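FOR IMMEDIATE RELEASE

Elteck puts two-armed sorting cells on the Bumville packing floor, moves 6 packers into new jobs

BUMVILLE — Elteck, the contract packer of toy and preschool goods, will start running two-armed robots on its play-food line in November. The cells come from Marchuk, which also handles setup and repair. First shift only to begin with. Second shift to follow once the night crew has had its training.

The work is set-making. A play-food set goes out with plates, a cutting board and a mix of plastic fruit, and every customer wants the mix a little different. Until now each set has been put together by hand at long tables, 1,678 sets on a normal day, more before the holidays. It is light work but it is the same reach over and over, and wrist and shoulder complaints from those tables have led the plant's injury log three years running.

What changes on the floor:

The packing tables on line 3 come out. In their place, pairs of robot arms at table height, one pair per station. The arms pick up a piece, put it where the set card says, and wait for the next card.

Six packers who worked those tables are moving to new posts. Pay grade goes up one step for all of them. Titles are cell tender and set checker. Nobody on the line is being let go, and Elteck has put that in writing in the agreement signed with the floor crew this summer.

Cell tenders load the bins, clear jams and teach the arms new pieces. Teaching is done at the station, moving the arms through a pick until it repeats clean. Checkers look over finished sets before they are sealed, same as before, but seated, and with the right to stop a station without calling a lead.

Training runs 3 weeks and is paid at the full rate. Packers on other lines can sign up too — the sheet is outside the break room, or ask your lead.

Practice work with plates, a cutting board and play fruit:
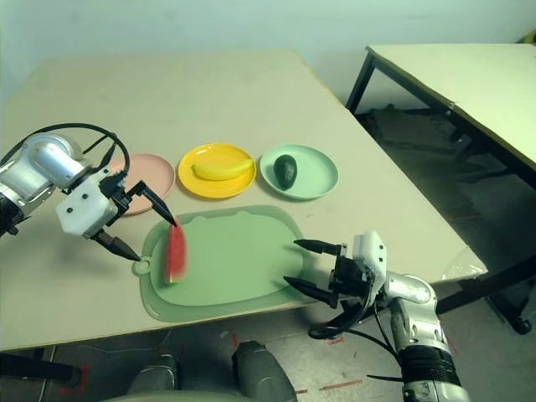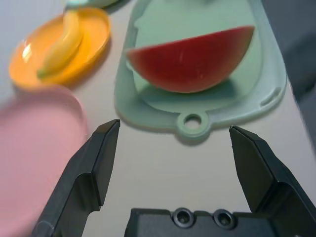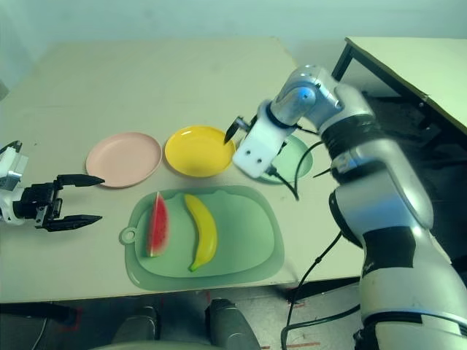
Watermelon and banana pieces with the green cutting board and the arms' black grippers. An avocado is on the mint green plate in the first picture.

Play fruit is harder than it sounds. The pieces are smooth, they curve, and a wedge doesn't offer the same grip from each side. Elteck asked for these shapes to be taught first because they go into nearly every set the plant ships. Boxes and flat goods can come later.

The floor crew had a say in the layout. Tenders asked for the stop button to be moved from the back post to the front rail, and it was moved. They also asked for a mat on the tender side and for the tone that sounds on a jam to be turned down, a lot. Both done. A request for fans at the stations is still open and will be looked at agian before the summer.

Some things stay by hand. Folding cartons, putting in the printed sheet, and any order under 600 sets, which is too short to be worth teaching. The small orders move to the tables by the loading dock, where there is better light. Packers there will trade places every two hours as they do now.

There will be a slow stretch. Elteck expects output on line 3 to drop for the first weeks while tenders and arms both get up to speed, and has told customers so. The daily count will not be posted by station or by name during that time. Breaks do not change. Start and end times do not change. Overtime before the holidays stays voluntary, with sign-up by seniority.

On safety: the arms run at reduced speed whenever a tender is inside the marked area, and loading is done with the station paused. Lockout tags are issued to each tender personaly and are not to be shared. Long sleeves, lanyards and loose hair are out at the stations, as they already are at the carton machine.

Elteck's sister plant at Trondov will watch the first months before deciding on cells of its own. Tenders from Bumville will be asked to help with training there if it goes ahead. Travel time paid, and going is optional.

An open evening for families and neighbors is planned at the Bumville plant after startup, doors at 6 p.m., use the east entrance. One station will be running. Closed shoes please, and children stay behind the rail.

About Elteck
Elteck packs and ships toys, school supplies and small housewares for brands and stores. Plants in Bumville and Trondov.

About Marchuk
Marchuk builds and services two-armed work cells for packing and light assembly.

Press contact: Elteck front office, Bumville. Plant visits for reporters by arrangement, mornings only. Larger versions of the pictures on request.

###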